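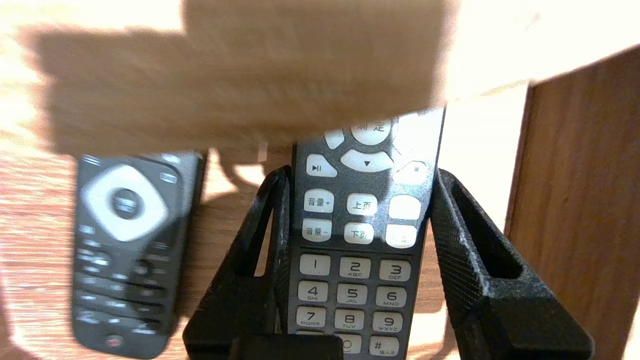

Figure 5-1. Set-top box remote, keypad side. Confirm key (确定) near the top, number keys at the bottom.

5. Bedside Equipment: Placement and Set-Up

This section covers the equipment kept at the bedside in Flekach guest rooms fitted with the Virkarard nightstand. It applies to the nightstand, the remote controls, the telephone, and the hair dryer. For wall lights and curtains, see Section 6.

5.1 Before You Start

Read the whole section once before moving anything. You will need:
Two fresh batteries for each remote control
A dry, lint-free cloth
The room sheet, for the telephone extension and the channel list

CAUTION: Unplug the hair dryer before handling it or its cord. Do not wipe the dryer while it is connected to an outlet.

5.2 Set-Top Box Remote

The set-top box remote is labeled in Chinese. Use the following list when setting up a room for guests who do not read the labels.

确定 – Confirm / OK
音量+ – Volume up
音量− – Volume down
上页 – Previous page
下页 – Next page

The down arrow sits directly below the confirm key. Play/pause is to the left of the arrow and stop is to the right. The number keys also carry letters (2 is ABC, 3 is DEF, and so on), which are used when entering text in the search screen.

1. Remove the battery cover and fit two new batteries. Match the polarity marks inside the compartment.
2. Point the remote at the set-top box and turn the box on.
3. Wait for the home menu. Start-up can take up to 17 seconds.
4. Press the volume keys and check that the level changes on the screen.
5. Enter channel 857 with the number keys, then press 确定. The room information page opens.
6. Press 下页 and then 上页. The page should move forward and back.

NOTE: If the box responds to the number keys but not to the page keys, clean the keypad as described in 5.6 and repeat step 6.

5.3 Television Remote

The television remote turns the set on and off and selects the input. It does not change channels on the set-top box.

1. Turn the television on.
2. Open the input list and select the Santoso box.
3. Set the television volume to the middle of its range. Leave further adjustment to the set-top box remote.

The colored buttons on a television remote act on teletext and menu pages only. They have no function while the Santoso box is the active input.

5.4 Nightstand and Drawer

The Virkarard nightstand is round, with a curved drawer above an open shelf. Keep the floor in front of the drawer clear, including the strip next to the bed.

1. Pull the drawer out slowly by its front panel until it stops.
2. Check the inside for items left by the previous guest.
3. Push the drawer back with one hand flat on the middle of the panel. Pushing on one side can make a curved front bind.
4. If the drawer does not close flush, open it again and look for a cord or paper behind it.

CAUTION: Keep fingers away from the slide when moving the drawer. Do not lean on an open drawer.
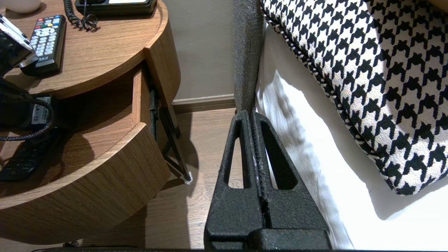
Figure 5-2. Nightstand with the drawer partway open. Telephone and a remote on top; hair dryer on the lower shelf.

5.5 Placing the Equipment

Items used daily go on the top surface. The hair dryer goes on the lower shelf – not in the drawer, where the cord can catch.

1. Set the telephone base toward the back of the top surface. Let the coiled cord rest on the nightstand so that it does not hang over the drawer.
2. Place a remote in front of the telephone, buttons up.
3. Lay the hair dryer on the lower shelf with the rating label visible. The model supplied with this furniture is marked LA-13.
4. Loop the dryer cord loosely in front of the dryer. Do not wind it around the handle.
5. Check under the dryer. A dark remote on the shelf is easy to miss, and should be moved to the top surface before the room is released.

NOTE: Let the dryer cool fully before returning it to the shelf.

5.6 Cleaning

Wipe remotes with the cloth only. For marks between the keys, dampen a corner of the cloth with Omen surface cleaner and wring it out first. Never spray cleaner onto a keypad, the telephone, or the dryer. Wipe the nightstand along the grain and dry it at once.

Remote batteries are replaced every February. Replace both batteries in a remote together, and record the change on the room sheet.

Section 5 last revised: Tuesday, March 14, 2023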